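Stain-proof, and other promises
Speaker notes, Saturday, second slot after the break

Slide 1. Title
Say good morning, wait for the door to close. Don't do the joke about red wine, half of them heard it in August.

Slide 2. What the label says
Read it out slowly: "wipes clean, resists everyday staining". Ask the room what everyday means. Let them answer. Somebody will say tea. Somebody will say turmeric, and then we're off, because no maker I've written to will say whether turmeric is an everyday stain or a special one.

Altex told me it depends on the household. Balosik sent a leaflet. Cenovia have not replied to either of my 2 letters.

Slide 3. The 227 hours
The number on the Balosik leaflet is 227 hours of "simulated family use". I asked what was simulated. The answer was a damp cloth going back and forth. I don't know any family that behaves like a damp cloth. Pause here, but don't milk it.

To be fair to them, a cloth test does tell you something about wear. It says nothing about beetroot left overnight under a plate, and that is what people ring up and complain about.

Slide 4. Pattern as camouflage
This is my main grumble, so take time over it. A busy or swirly top hides marks. A pale one with soft veining hides some of them too, up to a point. Shops know this. Plain white gets put at the back. So when a customer says "mine has never stained", my first question is what colour it is, and my second is when they last looked at it in daylight.
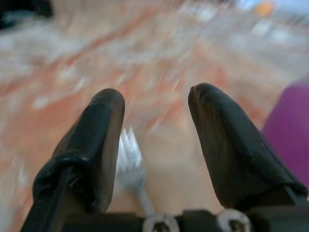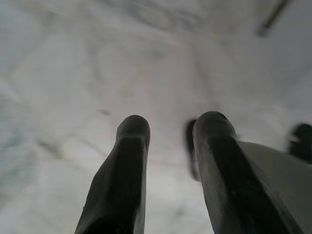 Pale, patterned surfaces.

Then go to the sceptic's test. Take an offcut home, any shop will give you one if you ask twice. Put on it whatever you cook with. Leave it overnight. Wipe with water only, then look at it by a window with your head low, almost level with the surface. If you have to tilt your head to find the mark, you may decide you can live with it. I usually can't.

Slide 5. Price
Nkuna's sealed top is 510 a metre, fitted. The unsealed one is a good deal less. I asked the fitter what the seal was and he said "a seal". When I pressed him he said it wants doing again in time. How much time was left to me to guess, and it is not on the invoice.

If anyone asks whether I'd pay it: no. Maybe for a rented place where the deposit matters. Don't get drawn on brands beyond that, there was a row last time.

Slide 6. Tablecloths (skip if running late)
Wipeable cloths make the same claims with less behind them. The creases go first. Pass the sample round, and get it back this time.

Slide 7. Questions to ask in the shop
What did you test it with? How long was it left? What did you clean it off with? May I see the piece you tested? That last one goes down badly. Ask it anyway.

Leave slide 7 up during questions. Lights back on, switch is behind the coats.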